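3. Data collection

3.1 Workspace and objects

All examples were gathered at one bench in the Vilport lab. The bench has two arms mounted side by side along the front edge, a dark work surface, and light walls on the other three sides to keep the background steady. A fixed camera covers the whole surface. We did not move the camera or the arm bases once collection had started, and the lamps were left at one setting for the full period.

The object set, which we call Indside, is made up of household goods that people tidy every day: clothes, cloths, soft bags, books, footwear and packaging. Soft items make up most of the set. We chose them because our earlier policy, trained mainly on boxes and cups, did poorly as soon as the thing it had to hold could fold or sag. Baskets and a small tiered shelf serve as places to put things, and both stay on the surface during an episode. Their positions were changed between sessions but not within one.

3.2 Collection procedure

Episodes were recorded by teleoperation. The operator sits to the side of the bench and drives both arms with a pair of hand controllers, one per arm. Each episode starts from a layout prepared by a second person, who works from a short written card. The card names the items to be placed and the general area for each, and leaves folds, angles and overlaps open. We tried stricter cards in the first week and dropped them. The layouts came out too much alike, and setting them up took longer than recording the episode.

The operator is given one instruction per episode, such as "put the pouch in the left basket" or "lay the cloth flat." The order of steps and the choice of arm are up to the operator. Where an item is light and has no clear handle, operators were asked to use both grippers if a single grip seemed likely to slide off. This produced a good share of two-handed contacts (Figure 1), a type of example that our earlier data lacked almost entirely.

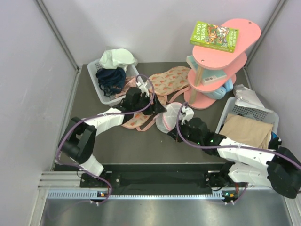

Figure 1. Two-arm contact with a mesh pouch during collection. Clothing, baskets and a tiered shelf share the work surface.

An episode ends when the operator presses a foot switch, or after 158 seconds, whichever comes first. The time limit was set after the pilot and was rarely reached. After each episode the operator marks it as complete, partial or failed. Partial and failed episodes were kept in the raw data. They were left out of the main training set but are used in Section 5 to train the success classifier.

Sessions were limited to 15 episodes before a break. In the pilot, operators who went on longer began to repeat the same approach path and grip point on every item, and the recordings from the end of those sessions added little. The limit did not remove this habit — some operators still favored one arm throughout — but it made the later episodes of a session look more like the early ones.

3.3 Recording and filtering

Joint positions, gripper openings and camera images were logged by Siltimeck, our in-house recorder, against a shared clock. A cable fault on one arm in August led to dropped joint readings, and every session from the affected days was recorded again. The original files are not part of the released set.

We collected 985 episodes. Of these, 389 involve both grippers touching the same item at some point. Contact was labeled by hand from the video, with a second labeler checking the result. Most disagreements concerned the start of contact with thin fabric, where the fingertips may be resting on the surface next to the cloth or already holding it. In these cases the later time was used.

Before training we trimmed idle stretches at the start of each episode. Pauses in the middle were kept. Operators often stop for a moment before closing a gripper on something soft, and removing these pauses in the pilot data led to a policy that closed its fingers too early. Images were resized and otherwise left as recorded. The training schedule follows the Athumani baseline without changes, so that differences in the results can be traced to the data.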